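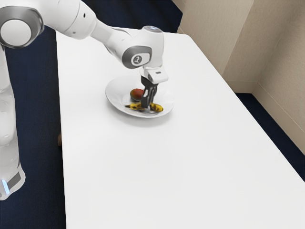

2020年5月23日
文 / Skidville

上一篇写到 Pavon 的关节控制器终于不抖了，当时说下一步做抓取，结果一做就是两个多星期，中间一篇都没更。今天把这段时间攒下来的东西倒一倒，主要是感知和规划怎么接到一起，顺便记几个坑，免得我自己七月份回头看代码的时候又踩一遍。

先交代一下各个部分的名字，不然后面没法读。Pavon 是整个仿真环境，管物理、渲染和机械臂的控制接口。Derura 是抓取候选的生成器，吃点云和掩码，吐一串带分数的夹爪位姿。Nugroho 是运动规划那一层，负责把手臂送到 Derura 说的位置，路上别撞桌子。三个东西都是我自己攒的，代码风格各不相同，因为写它们的时候我的口味各不相同（Nugroho 里还有一堆模板元编程，别问）。

任务本身特别朴素：白桌子，白盘子，盘里放水果，夹爪从正上方下去，夹香蕉。难一点的版本里，盘子里还有一个圆圆的红色水果，跟香蕉几乎贴着。就这么个东西，我玩得停不下来！

为什么是香蕉

选香蕉是有私心的。方块和圆柱我早就抓腻了，随便拟合一个包围盒，取短边，夹，完事。香蕉是弯的，包围盒的中心有可能根本不在果肉上，主轴方向也会被两头的弯曲带偏。我最早的实现就是老老实实对点云做主成分分析，拿最长的那个方向当香蕉的朝向，夹爪转到垂直于它的角度，再往点云质心上放。弯得不厉害的时候挺好，弯得厉害一点，质心就跑到内弧那一侧去了，一根手指离果皮很远，另一根直接戳在香蕉背上。

后来改成沿主轴切片。把掩码里的点沿长轴切成小段，每段各算一个中心，连起来就是一条粗糙的中轴线，然后在中轴线上取局部切线，夹爪的开合方向跟切线垂直。代码没多几行，效果一下子就上去了。切片的时候有个细节：两端的段点数很少，中心会乱跳，我一开始给它们也打分，Derura 就经常兴高采烈地推荐去夹香蕉的蒂。现在两端直接扣分，离中段越远扣得越多。

还有一个我挺喜欢的改动，是给“手指落点”单独做检查。以前只看夹爪闭合区域里有没有足够多的点，现在还要看两根手指下降时扫过的体积里有没有点。香蕉旁边有别的水果时，这个检查就很关键，手指要从香蕉和邻居之间的那道缝里插下去，缝不够宽就换一个位置，或者沿着香蕉滑一小段再试。滑动这一步我是用暴力枚举做的，毫无美感，但是跑得飞快，一轮候选生成加打分 25 毫秒，我对它没有任何意见。

下降这一段怎么走

Nugroho 原来的做法是起点终点一给，中间全交给采样规划器。走大范围的时候没毛病，可是到了最后那一小段，它会给你画弧。夹爪斜着切进来，指尖先蹭到盘沿，整个盘子在桌上平移，香蕉跟着盘子走，夹爪走到目标点，闭合，空气。我第一次看到回放的时候笑了很久，然后调了一晚上。

现在整条轨迹拆成 3 段。先用采样规划走到目标正上方的预抓取点，这段随便它怎么绕；再走一段笛卡尔直线竖直往下，姿态锁死；最后闭合，再原路直线抬起。直线段我用的是逐点逆解，每个路点都拿上一个路点的关节角当初值，这样不会在两个解之间来回跳。要是中途哪个路点没有解，整个候选作废，换下一个，不做任何补救。我试过补救，放宽姿态、微调高度之类，代码越写越长，失败的方式也越来越难看懂，最后全删了，删的时候特别痛快。

速度方面，直线下降段单独设了一套上限，比大范围移动慢很多。仿真里其实可以快，接触解算也扛得住，但是我看着难受。慢下来以后日志也好读，接触事件一个一个排着来，不会挤在同一帧里。
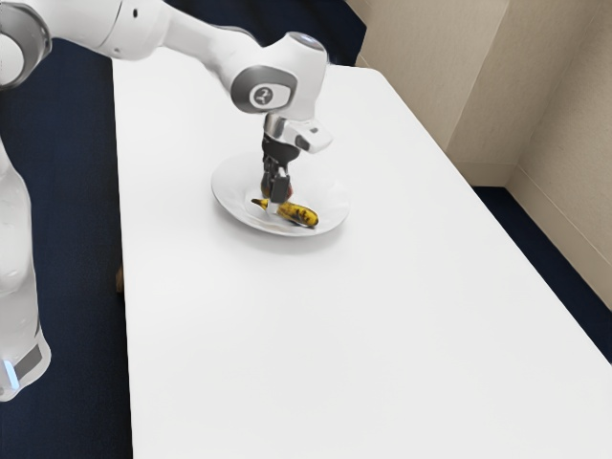

下降到位：两根手指跨在香蕉中段，盘里只放一根的简单版本

简单版本我主要拿来回归测试。每次改 Derura 的打分函数或者 Nugroho 的路点间距，先跑它，跑通了再上有邻居的版本。这个习惯是被逼出来的，前阵子有一回我同时改了打分和碰撞边距，成功率掉得莫名其妙，查了半天才发现两处改动互相打架：边距放大以后，原来得分最高的那批候选全被判成会碰盘子，剩下的都是些歪瓜裂枣，而打分函数还给它们归一化了一遍，日志里看每个分数都漂漂亮亮的。所以现在日志里归一化前后的分数都打，丑就丑吧。

说到盘子。盘子的碰撞模型我换过两次。最开始偷懒用了凸包，凸包的意思就是盘子中间的凹陷被填平了，香蕉等于搁在一块实心的饼上面，看渲染的话会发现它微微悬着。手指下到底的时候永远比预期高一截，我还以为是夹爪的运动学参数错了，把工具坐标系翻来覆去量了好几遍。后来把盘子分解成一圈小凸块加一个底，手指总算能下到该下的高度。如果你也在仿真里弄碗啊盘啊这类东西，把碰撞体单独显示出来看一眼，真的，就一眼。

掩码，以及那些黑斑

感知这边我一开始太乐观了。香蕉是黄的，桌子盘子是白的，按颜色阈值切一刀不就行了？对着一根光溜溜的黄香蕉确实行。可是我用的这个香蕉模型，贴图是熟透的那种，皮上全是棕色黑色的斑，大块的、条纹的、密密麻麻的小点都有。颜色阈值切出来的掩码像奶酪，到处是洞，大斑的位置干脆缺一块。缺得最狠的地方如果在边缘上，切片算出来的中心就会往另一侧偏，夹爪也跟着偏。

我的第一反应是形态学闭运算，把洞糊上。小洞没问题，大斑要用很大的核，核一大，香蕉和旁边的水果就粘到一块去了，等于按下葫芦浮起瓢。后来换了个思路，颜色只用来找种子，真正的边界靠深度：先拟合支撑面，把面上的点扔掉，剩下的按欧氏距离聚类，再看哪个簇里黄色像素占得多。黑斑在深度图里根本不存在，它就是果皮的一部分，该多高还是多高。这么一改，斑再多也不影响了，我当场从椅子上站起来走了一圈。

贴着邻居的情况要再多一步。两个水果几乎挨着，聚类时距离阈值稍微大一点就会并成一簇。我在簇内部又按法向突变切了一次，两个圆鼓鼓的表面交界处法向变化很猛，切得挺干净。偶尔会把香蕉自己切成两截（弯得厉害的那一侧容易出事），所以切完以后有个合并步骤，看相邻两块的切线方向能不能顺下来，能顺就拼回去。这一步的阈值目前是手调的，我不太满意，先放着。

高光也很烦。浅色的表面反光一强，近距离看过去一片白，边界附近的颜色全被冲淡，种子点就变少。好在种子本来就不需要多，我把饱和度低的像素统统排除，剩下的够用了。阴影那边则是另一种麻烦，偏灰偏暗，跟果皮上的深色斑在亮度上差不了太多，单看灰度谁也分不清谁，最后还是深度来兜底。
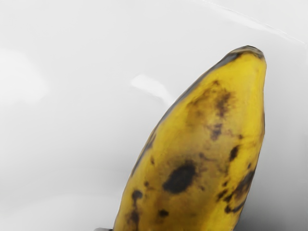
跑批结果和一个很蠢的随机种子

前面这些都弄完以后，我挂了一晚上的批量测试，有邻居的版本，每次随机摆水果的位置和朝向，一共 147 次。为什么是这么个奇怪的数呢，因为我设的是跑到早上，醒来一看它就停在这儿。

第一眼的成功率高得吓人，我高兴了一顿早饭的时间，然后翻日志，发现物体朝向的随机数生成器每次重启环境都会用同一个种子重新初始化，位置倒是真的在变，香蕉的朝向翻来覆去就那么几个。修好之后重跑，成绩当然掉了，不过掉得比我担心的少。剩下的失败我挑着看了回放，大头是香蕉靠着盘沿翘起来的时候，竖直下降的假设不成立，手指夹住的是它的斜面，一闭合就滑。Derura 现在只会从正上方生成候选，不会倾斜手腕，这个锅它得背。

另外一类失败比较好玩，夹是夹住了，抬起来的时候旁边那个圆的被带得滚了一下。我的判定脚本只看香蕉离开盘面没有，所以这些全算成功。严格说该不该算呢？我还没想好，暂时在结果里多加了一列，记邻居物体的位移，先攒着数据。

工具方面随手记一点

回放工具重写了一遍，以前是录视频，现在录状态，想从哪个角度看就从哪个角度重新渲染。文件小，而且能在任意一帧停下来，把当时的候选位姿叠上去看。调试法向切割那一步的时候，我基本就靠这个活着。

Pavon 的配置文件也换了格式，旧的还能读，会打一条警告。夹爪最大开度这个参数挪到了机械臂那一节下面，以前放在任务里，换个任务就忘了抄，然后夹爪默认开得特别小，下去直接压在香蕉上。

待办：Derura 支持倾斜接近；合并阈值想办法自动估；Nugroho 的预抓取点高度现在是写死的，要改成跟着物体高度走。倾斜接近我已经开了个分支，逆解那边失败得有点多，我怀疑是腕关节限位，今晚接着查。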